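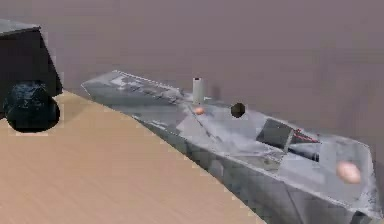

Render: caja oscura sobre una mesa de madera clara.

¿Vale la pena un jardín de bajo consumo de agua en un local comercial?

Yamila Zapata
Tenemos un local con una franja de césped al frente y la municipalidad nos pide, para renovar la habilitación, un plan de plantación con un mínimo de especies nativas. Pedí presupuesto a Torvik y me pasaron 3440 por el diseño, las plantas y el riego por goteo. Dicen que el gasto de agua baja un 40 por ciento desde el primer verano. Me suena a folleto. El número no viene con ninguna medición detrás, y cuando pregunté con qué lo comparaban me mandaron otra vez el mismo PDF.

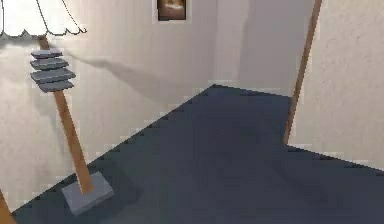
Además quieren sacar todo el césped de una vez y plantar en noviembre, con el calor encima. ¿Alguien hizo algo parecido y tiene facturas de agua para comparar? Opiniones de viveros, no, gracias.

Lasero
Desconfiá del 40 por ciento. Las nativas también se riegan mientras arraigan, y si plantás en noviembre vas a regar todo el verano – el primer año podés gastar igual que con el césped, o más. Yo plantaría en abril. Pedí que el presupuesto separe diseño, plantas, riego y mantenimiento, porque cuando viene todo junto no hay forma de saber qué te están cobrando. Y que figure qué pasa con las plantas que se mueren: a mí me cambiaron 10 y las otras las pagué yo. Facturas no te puedo mostrar, tengo un solo medidor para el local y el jardín, así que mi dato tampoco sirve de mucho.

Antes de firmar, llevá la lista de especies a la municipalidad. La mía traía dos que no contaban como nativas de la zona aunque el diseñador juraba que sí.

Jila
nosotros pusimos gramíneas y corteza y listo, 20 plantas, quedó bien. el goteo se tapa seguido, ponele filtro. lo del ahorro ni idea

Fida
Con filtro se tapa igual si el agua es de pozo. Hay que abrir el final de la línea y purgarla cada tanto. Coincido en lo de abril.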